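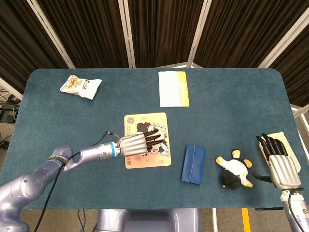
Clustavstead open day – who went?

tinshed_mike
Went over to the Castcombe building on Saturday for the Clustavstead open day and stayed until they closed the doors. Mostly I wanted to see the two-armed setup, the one with the lavender arms and the black fingers. They run it on a table with a teal cloth and a bunch of household stuff. Snack bag, a penguin plush, a blue pouch, that sort of thing. The operator said the session we saw was about flat items, so the mat with the cartoon on it and the beige board got most of the attention.

I watched 9 tries at the mat. It got it off the cloth on 4 of them. The rest of the time the fingers slid over the top and it started over.

Anyone else go? Curious what the morning group saw.

ridgeline44
I was in the morning group. Same table, but they spent most of the time on the plush. No trouble with that at all. Picked it up, passed it to the other hand, put it down.

The talk before it ran 30 minutes and could have been ten.

pallet_jack
Less than half on a mat is not something I would put in front of the public. We have had a Grabner suction unit on our line for years and it does flat goods all day. I don't see what fingers get you.

tinshed_mike
Your Grabner does one flat good all day. Try it on the penguin.

pallet_jack
Nobody is paying me to move penguins. Fair point about one product, though. We change the cup when the carton changes and that takes a while.

oldbelt
Suction on loose cloth or a soft pouch is a pain too, so I wouldn't call it settled. We tried it on bagged parts and gave up.

What I wanted to know was the price and they wouldn't say. Did anybody get a number?

ridgeline44
Not for the arms. Somebody in my group asked about the hands and was told to email. The Zernix software license was on a handout, 2000 a year per seat. I didn't see what that includes.

oldbelt
That's more than I'd pay without a trial.

greasegun_tx
Was there any force feedback on the fingers? The palm looked like plain ridged metal or plastic from where I stood and I couldn't tell if there was anything under it.

tinshed_mike
I asked. The answer was that the fingertips sense contact and the palm doesn't. He also said pressing flat on the mat with the fingers spread is how they start the slide to the edge – they don't try to pinch it where it lies. That matched what I saw on the good tries. Mat goes toward the edge of the table, thumb goes under, up it comes.

pallet_jack
So it needs a table edge. What does it do in a bin?

tinshed_mike
Didn't ask. They had no bin out in the afternoon.

ridgeline44
None in the morning either. The guy at the door said they may do another one in May. I'd go again if they bring a bin, and I'd skip the talk.

greasegun_tx
If you do go, ask about cable wear at the wrist. There's a black one looping right around it and ours always fail at that spot.

tinshed_mike
Will do. I'll post here if I see a date.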